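2025-01-20

Glue notes, continued from the last entry. The hide glue finally behaves! I have been fighting it since the shop got cold, and tonight I opened up the test joints from the weekend batch and nearly all of them tore wood before they let go along the line. Very happy with that.

What changed: I stopped trusting the dial on the pot. The dial says one thing and the glue says another, and the thermometer sided with the glue. Once I kept the water jacket steady at the lower mark and let the glue sit until it ran off the brush in a thin string (no beads, no snapping back), everything got easier. I also warmed the parts first. I had always skipped that because it felt fussy, but in January the wood pulls the heat out so fast that the glue gels before the clamps are on. Rubbed joints especially. You get maybe a few strokes and then it grabs, and if it grabs crooked you are steaming it apart and starting over.

Mix that worked, for the Hiletton frames:

- dry granules soaked overnight in cold water, just covered, lid on
- drained a little in the morning, then heated slowly
- skin lifted off and thrown away, not stirred back in
- thinned by a spoonful at a time until it strings

I made 16 test joints, half end-to-face and half long grain, with the parts warmed on the radiator shelf for the second half of each group. The 2 bad ones were both unwarmed. One had a shiny patch in the middle where the glue had skinned over before it met the other face. The other had hardly any squeeze-out on one side, so I think I simply starved it. Neither failure bothers me because I can see what I did. 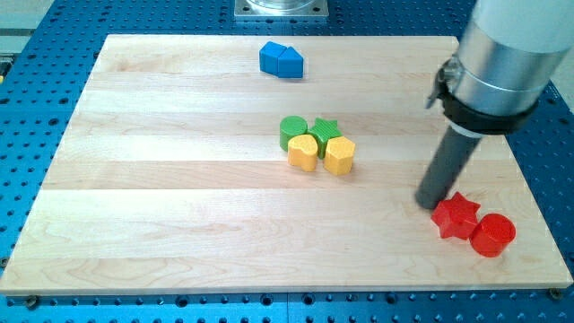 Open time is still the thing to work on. For the Evach cabinet there are long edges to do in one go, and at shop temperature I don't believe one person can brush the whole length and close it up before the far end gels. Options, in the order I want to try them:

1. Urea in the mix. Tokico's old shop sheet (the photocopy pinned inside the finish cupboard) gives a small dose for slowing the gel. I have never tried it and I am really curious.
2. Two brushes, two people, start in the middle and work out.
3. Heat the edges with the big lamp right before brushing. Might be plenty on its own.

I would love for number one to work, since it would fix the veneer panels too. A slower glue that you can still reverse with a damp cloth and a warm iron — that's the dream for repair work. Anybody coming after us on the Wumbei chairs could take them apart cleanly, which is more than I can say for whoever got at those back legs with construction adhesive. I spent most of the morning picking that stuff out of the mortises with a dental tool. Still not done. The left rear is clean, the right rear has a rubbery plug at the bottom that laughs at everything.

Smell report: fine. A fresh batch barely smells. The jar from before the holidays was another story and went straight out. Please write the date on the jar when you mix, and if it looks cloudy or smells like a barn, toss it. Glue is cheap.

Clamps: 4 of the small bar clamps have glue on the screws and won't turn freely. Hot water and a toothbrush will do it, then a wipe of wax. I started on one and it came up beautifully, so please don't use the wire wheel.

Next:

- urea test, smallest batch possible, same joints as before so I can compare
- leave the clamps on for about 4 hours and then overnight on a second set, see if it matters
- new brush, the old one is shedding and I keep fishing hairs out of the joints
- check the pot thermometer against the kitchen one
- right rear mortise, again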